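Raltwood arm, notebook
2022-04-16

Carried on with the wrist camera mount and the cable run. Goal for today was to get the arm to stop losing the camera feed when the wrist rolls past 80 degrees, and to tidy the finger spacing before the next round of approach tests.

Started with the cable. The old route went straight down the arm with one clip near the top. At full roll it pulled on the connector and the feed dropped. Took the clip off, left more slack, and let the cable make a loop beside the metal section. Rolled the wrist back and forth 20 times by hand with the power off. It didn't snag. Then 20 times under power at slow speed, one dropout on the ninth roll, none after I pushed the connector fully home. I think the connector was the dropout but I didn't prove it.

Rubber tips are back on both fingers. Opened them to the spacing Nerys Trevor wrote on the whiteboard and did slow approaches by the faucet. Countertop work is harder than the bench because of the tall thin things and the shiny white surface.

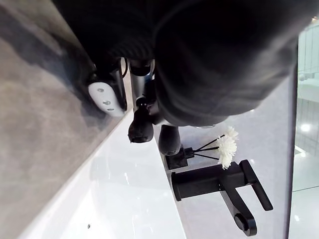
Speed cap stays at 3 in the Lloyd config for any work near fixtures. I had it at 5 for the first few moves and the stop distance was longer than I liked. The cap is saved in the profile called Grastumcombe. Don't edit the default profile, it gets overwritten when the controller updates.

Depth readings over glossy white are still bad. The planner sees holes where there is solid surface and wants to go lower than it should. For now there is a fixed floor height in the profile and the arm won't go under it whatever the depth says. Crude, but I can work with it. Brallach has a filter that is supposed to help. Downloaded it, haven't read the notes yet.

Wrist inspection after the runs. Checked the bellows boot fold by fold with a flashlight and ran a thumb along the ridges. Found no splits. It picks up lint, so it needs a wipe with a damp cloth. No solvent on it, the last boot went sticky after we used some.

Went over the bracket screws with the short hex key. The middle one took a little more turn, the other two were tight. Put a paint mark on the list for next time so we can see at a glance if one is backing out. The slot in the metal housing could use a cover too. I'd like to print one but I need calipers on it first, and the calipers are at Nerys's house.

Wiring on the floor needs sorting before we do anything with a moving base. The yellow and black bundle should be labeled at both ends. I had to trace it by hand again. 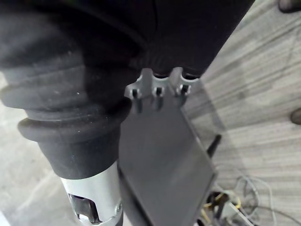 Do we need to redo the hand-eye calibration after tightening the bracket?

Run the short check first. Send the arm to the three saved poses and compare the target position with the last log. If it is off by more than the limit in the profile, do the full calibration. If it is inside, write the result here and carry on.

Short check done at the end of the session. All three poses inside the limit, so I left the calibration alone.

To do:
Read the Brallach filter notes and try it on the white surface
Paint marks on the bracket screws
Wipe down the boot
Labels for the yellow and black bundle
Calipers back from Nerys, measure the slot
Repeat the roll test, 100 cycles under power, with the log running
Order spare finger tips, want them in hand before June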